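Household chores group, minutes, 2020-10-07

I took the notes again, so blame me for spelling. Present: Leonora Sison, Do-yoon Cho, Pacita Gatchalian, Dexter Cruzado and me.

First up was tidying, and whether Tesa can do it yet. Dexter says nearly. Pacita says nearly is what we wrote in August!

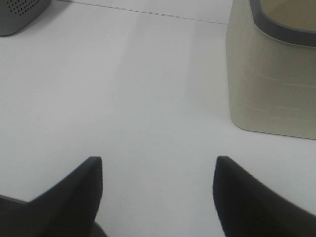 Do-yoon went through the 716 tidying runs so far, and he's pretty happy with them (happier than I am). He wants the jaws to start wide open every time, like they are here, over bare table with the beige container close by on the right. Leonora would still sooner spend the time on laundry. We agreed to 30 more runs with soft things, socks and dishcloths mostly, before anyone says the word "ready" again.

Then money. The Plitadis quote came in at 2,000 and we all went quiet for a bit. Pacita will ask if they'd do a smaller order. We also talked about which bin should get what, and left it open.

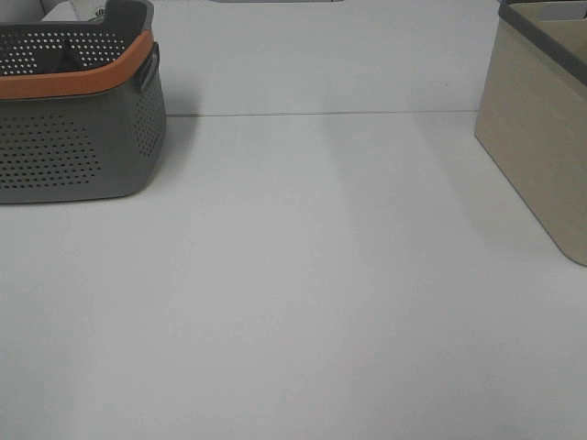
Gray basket on the left, beige box on the right, clear table between them.

Dexter to write up the sock runs, Do-yoon to book 2 more sessions. Leonora brings snacks next time, yay.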